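26/10/2022

Okay, I have to gush a little, so bear with me.

Some of you remember the bakery in Prenwood I wrote about in January, the one where Kiyoshi Hayashi closes every Saturday for his Sabbath and the new landlord at Torcombe Market wanted every stall open all weekend or out. Kiyoshi said he couldn't do it. He was polite about it, he offered to pay the full rent anyway, and they still sent him the letter.

Well, people showed up for him! Sota Takagi put up a fund page with a goal of 2,000 dollars (for the moving costs, mostly) and it got there in five days. I gave, my sister gave, and there was a whole string of $7 donations from the high school choir that made me tear up at my desk.

What I love most is who was on that list. Akihiko Fukuda hasn't set foot in a church or a temple since he was a kid, and he'll tell you so at length, and he gave $100. He wrote in the comments that he doesn't share the belief at all but he wants to live in a town where a man can keep it and still sell bread. I've read that comment so many times.

I know a few of you see it differently. Yasuo Minami emailed me to say a lease is a lease and the landlord has rights too, and it's a fair point, and we went back and forth very happily for most of an evening. Please keep writing to me like that!

The new shop is on Irkum Street, next to the shoe repair place. Closed Saturdays, open the other six, and the sesame rolls are gone early, so go before work if you can. I'll be the one in line with the giant tote bag.
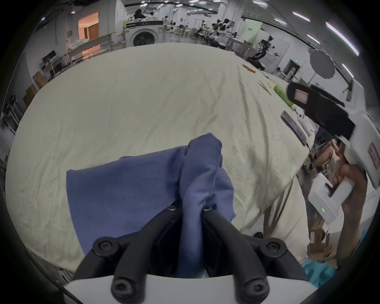 Blue cloth on the big table.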